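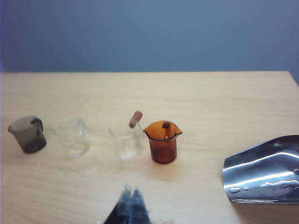
4. Recogida de ejemplos con la cámara de muñeca

4.1 Preparar la mesa

1. Coloque los recipientes de la tarea en una fila holgada, dentro del alcance del brazo. Puede mezclar material transparente y tintado en la misma serie.
2. Deje madera libre entre la pinza y los recipientes.
3. Gire los picos de vertido en distintas direcciones de un episodio a otro.
4. Si la tarea incluye varillas o palitos, déjelos dentro de un vaso con el extremo superior accesible.

Nota: las superficies de metal pulido producen reflejos intensos. Consérvelas en una parte de las series y anótelo en el campo «entorno».

4.2 Grabar un episodio

1. Abra Sotar y seleccione el perfil Trernusik.
2. Lleve el brazo a la posición de inicio y espere 2 segundos antes de moverlo.
3. Guíe la pinza hasta el objeto, complete la acción y vuelva al inicio.
4. Pulse Guardar. Cada sesión admite hasta 200 episodios.
5. Cambie la disposición de los objetos cada 7 episodios.

Precaución: no llene las copas hasta el borde. El líquido no debe llegar a la muñeca ni a los conectores.

4.3 Series con bebidas y derrames

Los derrames sobre la mesa forman parte de los datos. No los seque a mitad de un episodio. Etiquete la serie como «mesa mojada» e indique qué recipientes contienen líquido y cuáles están vacíos. Una rodaja de limón en el borde de un vaso se registra como objeto aparte.
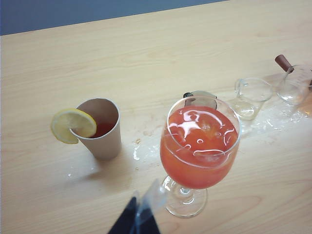 4.4 Cerrar la sesión

1. Revise los episodios marcados en amarillo y descarte los que tengan cortes de vídeo.
2. Retire los recipientes y limpie la mesa.
3. Limpie los dedos de la pinza con un paño sin pelusa.
4. Exporte la sesión a la carpeta compartida de Givent.

Dudas sobre etiquetas: Do-yoon Won. Averías del brazo: Arsen Polishchuk.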